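Stoteretti Save Editor, readme
Version 3, by Dalibor Tóth 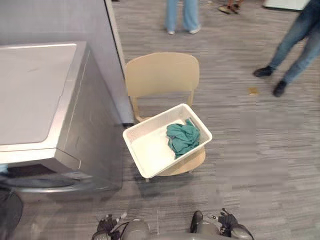 Silver washing machine and light wooden chair.

Stoteretti Save Editor is a small tool to open and change the save files of the role-playing game Ñahui. It can repair a save which does not load any more, move items between characters, and change the difficulty after the game was started. It is free and you can share it, but please keep this readme in the same folder.

Last update: Saturday, March 24, 2018

What you need

The PC version of Ñahui with the latest patch. Saves from the demo have a different header and the editor refuses them. Windows 7 or newer. The program doesn't install anything, you unpack the folder where you want and start stoteretti.exe.

Before the first use

Make a copy of your whole save folder. The editor makes its own backup each time you press Save, with the ending .bak, but it keeps only the last 30 of them and deletes the older ones. If you make many small changes in one evening, the original can be gone. It happened to me with a character of 80 hours.

Close the game too. Ñahui holds the active slot in memory and writes it again on exit, so your changes will be lost without any message.

How to use

Start the program and choose a slot from the list on the left. Autosaves are shown in gray. The name of the character, the region and the play time appear on the top, please check that this is the slot you wanted.

The tab Items shows the bag and the house chest together. To move an item to another character, click it with the right button, choose Send to slot, and save both slots. If you save only the first one, the item disappears from the bag and does not arrive anywhere.

The tab Quests is read-only in this version, except for the button Reset step. This button returns the selected quest to its last stable step. It was made for the ferry quest in Emard, where the ferryman doesn't speak to you if you arrived at night. After the reset, load the game and sleep one time in the inn before you go to the pier.

The tab Repair calculates the checksum again and removes items with an unknown number. Use it when the game says "slot damaged" in the menu. It cannot help when the file has a size of zero.

Item list

The file items.txt contains 323 items with their number, English name and maximum stack. Most of this list was collected by Araceli Cabello, who also corrected my names for the potions. You can open it with any text editor. If you use mods, add your own lines at the end, with a semicolon between the fields and no empty line in the middle.

Known problems

Names of characters with accents are shown correctly, but if you rename such a character the last letter can be lost.

The horse armor of Stevine counts as two items. When you send it to another slot, send both parts or the horse will be invisible.

With the difficulty Hermit, the game checks the number of deaths against the journal. Don't change the deaths by hand, the slot will be locked.

On some computers the window opens outside of the second monitor. Delete window.cfg and start again.

What is new in version 3

Added the house chest.
Added Reset step for quests.
The list of slots is sorted by date and not by name, as Ulises Godoy asked.
French translation by Huguette Collet. The Repair tab is still in English.
Fixed a crash when the save folder was on a network drive.
Removed the gold limit. The game itself still has one and will cut the number when you visit a shop.

Not supported

The console versions, online trading and achievements. Please don't send me requests for unlimited gold in the online market, I will not answer them.

Reporting a problem

Write in the thread of the editor on the forum and attach the .bak file and log.txt. Please say also which mods you have. Stella Rashidi reads the thread when I am traveling and she can answer most questions on the Repair tab. The next version is planned for November, with editing of the quests if I can understand the format of the journal.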